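Oster Two-Hand Grasp Trials: README

Version of December 2022

Recordings and notes from our comparison of two hand controllers on a humanoid upper body with five tabletop objects. Please read the section on known problems before you use the force values.

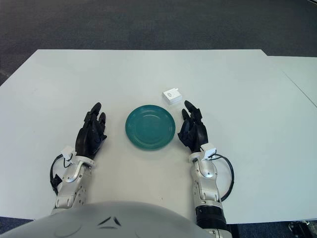

What is in this release

The release has 349 trials. Each trial is one attempt to pick up one object from a white table, hold it, and put it back. The robot uses two black hands with jointed fingers, and the same pair of hands was used from the first trial to the last. What changes between trials is the controller, the object, and the start position of the object.

The two controllers are called Prakex and Wenov in all files. Prakex closes the fingers on a fixed time plan, and it stops each finger when the motor current passes a limit. Wenov has no time plan. It reads the current in every control step and decides for each finger separately how fast it should move. We wanted to know if the second way is worth the extra tuning, mostly for flat things, where the fingers must get under an edge.

An earlier set, Bozkurt, was made with a parallel gripper. It is not included here. If you have it, you can compare the success labels, but please do not compare the times, because the clock in Bozkurt starts at a different moment.

Objects

plate_teal: round plate with a raised rim. The most difficult object for both controllers.
box_white: small white rectangular box, the size of a compact charger.
cup_plain: cup without a handle.
sponge: kitchen sponge, replaced one time in November when it became too soft.
tube: short cardboard tube, laid on its side.

Some trials have two objects on the table. In these trials only one object is the target, and the other one is there to be avoided. The column "target" tells you which one it is. A trial where the hand pushes the second object more than 3 cm is marked "disturbed", even if the target was lifted correctly.

How a trial runs

1. The operator places the object by hand, inside the area given in the start position file.
2. Both arms move to the ready pose, with the hands above the table on the left and the right side.
3. Recording starts. The controller receives the target name and the side to use: left, right, or both.
4. The hand or hands approach, close, and lift.
5. The object is held for 10 seconds, then put down.
6. The operator writes the label before looking at any of the plots.

The plate was always tried with both hands. We made a few attempts with one hand during setup, but they are not in the release and we did not count them.

Files

trials.csv: one row for each trial, with number, controller, target, side, label and comment.
start_positions.csv: where the object was placed, in table coordinates.
head/: video from the head camera, one file per trial.
joints/: finger and arm angles.
current/: motor current for each finger.
config/: the settings of both controllers, as they were at the end of tuning.

The trial number is the same in every folder. Numbers are not continuous. When a recording was damaged we removed it and did not give its number to another trial.

Labels

success: lifted and held for the full time.
slip: lifted, but lost before the hold was finished.
miss: the object never left the table.
stopped: the operator pressed stop.

Comments are free text and were written quickly. Some are only one word. We corrected the spelling but nothing else.

What we noticed

Wenov was better with the plate. It lets one finger wait at the rim while the others still move, and so the plate turns less before the lift. Prakex often closed all the fingers too early and pushed the plate toward the other hand.

For the box and the tube we saw no clear difference. Prakex was faster with the sponge, and we think this is only because Wenov becomes careful when the current rises slowly — a soft object looks to it like a contact that is not finished. We did not try to repair this, so that the settings stayed the same for all objects.

Known problems

The current values of the left thumb have an offset in the first part of the data. The file config/offset.txt gives the correction. It is not applied to the raw files.

From the head camera, the fingers can hide the edge of the plate during closing. Please do not use the video alone to find the moment of first contact.

The light in the room was not controlled. Shadows under the hands can change between sessions.

The tuning time was not equal. Wenov got more of it, and a part of its advantage may come from there.

Use

You may use the data for research and teaching. If you publish results, please give the release name and say which labels you used. Corrections to the labels are welcome — send the trial number, the old label and the new one, with a short reason.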